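Drudley Neighbors Help Board
Kids, Crafts and Parties

Setting up a pretend bakery table for a school open day, how do I keep the food sorted?

Posted by Stella Owino

I'm in charge of the play bakery at our open day in June. We have one folding table, a green cloth, a woven basket, a round bowl and a plate. The food is all toy food, mostly bread rolls and slices of cake. The kids will be between 4 and 6 and they come through in groups of 14.

Last year everything went in one big heap and the smaller pieces ended up on the floor. The cloth also slid every time a child leaned on it. I'd like the kids to be able to take something, "serve" it and put it back without an adult resetting the table between groups. I can spend a little money but would prefer to use what we have. The table is up against a backdrop, so they can only come at it from the front and the sides.

What should go in the basket and what should go in the bowl? And is there a good way to hold the cloth down?

3 replies

Shabani Mohamedi

I ran one of these at the Barasa center for two years. What worked for us was giving each container one job and never changing it during the day.

The bowl is the stock. All the food starts there. Use one with a wide mouth so small hands can get in from the top, and don't fill it past the rim or the rolls fall out when somebody digs for the cake.

The basket is the shop display. It starts empty in the middle of the table, long side facing the kids. They move the food from the bowl to the basket, which is most of the fun at that age.

The plate is for serving. Put it on the opposite side from the bowl so two kids aren't reaching into the same spot. One piece on the plate at a time.

When a group is done, the last two kids put everything back in the bowl. It takes them a minute or so and they like doing it.

For the cloth, buy the clips that go over the table edge. I got a pack of 4 from Govico and they held fine on a folding table. Tape leaves marks and comes up by lunch. A few wrinkles on top don't matter, but pull it flat under the bowl or it rocks.

Our layout, with rolls and cake in the bowl, and then the cake slices close up with the basket behind: 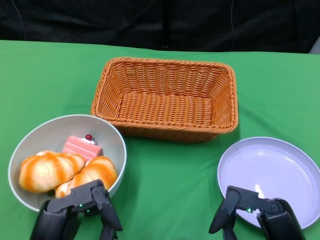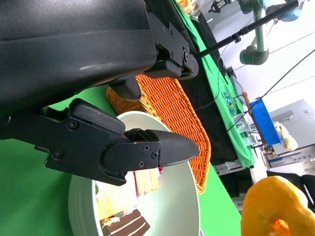

What to buy if you are short

You probably have enough already. If not, get more rolls before you get more cake. The kids fight over the slices with a cherry on top, so either have several of those or leave them out. Check that any loose topping is stuck on properly, especially with the younger ones.

If your basket is real wicker, run your hand around the rim first and trim anything sharp.

tina_b

we just use a shoebox lol. kids dont care

Stella Owino

Thank you Shabani, I hadn't thought of starting with the basket empty. I'll try the bowl on the left and the plate on the right. Does it matter which side if most of them are right-handed?

Shabani Mohamedi

Not that I noticed. Put the bowl on the side where the line comes in, so the first kid gets to it without walking around the others.

P. from Eltico Road

Only thing I'd add is to count the pieces before you open and write the number on a card under the cloth. We had to go back and look for a missing roll after we packed up, and it was in somebody's coat pocket. Also keep real snacks well away from that table. One of ours bit into a bun.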